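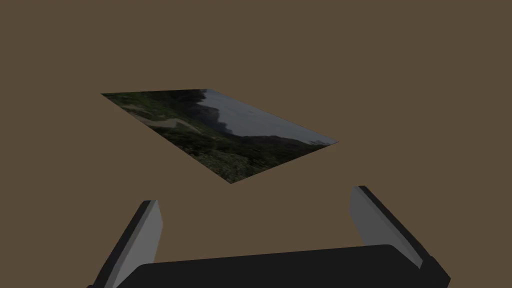 Page 3 of 5

Simulation and Synthetic Data > Wrist view demos, how much junk do you keep?

clomau_fan
OK so picking this back up from page 2. I've now got 59 demos recorded in sim, all from the wrist camera, and I'm still stuck on the same thing. The background is one flat brown and the only thing with any detail in it is that tilted landscape panel. My worry is the policy learns to steer by the trees and the sky and then falls apart the second I swap the picture. Does anybody randomize the panel from day one, or do you get the motion working first?

mingxuan_han
Day one. Always. I did it the other way last October with Preltlow and had to throw out every single episode — the network had latched onto a ridge line in the texture and would not let go of it. Swapping a texture is one line in your reset function. Recording demos again is your whole weekend.

Trurkness
Gonna disagree with Mingxuan a bit here. If you change everything at once you can't tell a bad demo from a bad texture. I keep one landscape for the first 10 episodes, train something small and dumb on it, check that the gripper goes where I'd expect, and THEN start swapping. It's slower but I sleep better.

mingxuan_han
Sure, but that's debugging, it isn't your dataset. Toss those 10 when you're done with them!

Trurkness
Fine, that I can live with.

clomau_fan
Went back through my recordings last night and here's another one that bugs me.

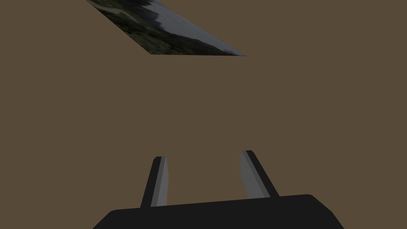
My other question is idle frames. I'm slow on the controller, so a lot of my episodes start with me sitting there, jaws open, thinking about what to do. Do I trim those? If I leave them in I'm scared it'll learn to hover forever.

S. Machala
Trim them. We had precisely the hovering problem at Ševčík and cutting the dead time off the front fixed most of it. Leave a little bit in, though, or every episode begins already in motion and the first step at test time looks strange to it.

Trurkness
+1 to trimming. Also, are you saving the gripper opening along with the image? Please say yes.

clomau_fan
Umm. Joint angles yes, gripper opening no. I figured it could see the fingers.

mingxuan_han
It can, kind of, but log it anyway. If your sim is deterministic you can replay the actions and pull it out afterward, no new demos needed.

clomau_fan
Oh that's great, I do have the seeds saved. Running the replay tonight with three different landscapes and I'll post the curves on the next page.

Last edited by clomau_fan on 6/6/18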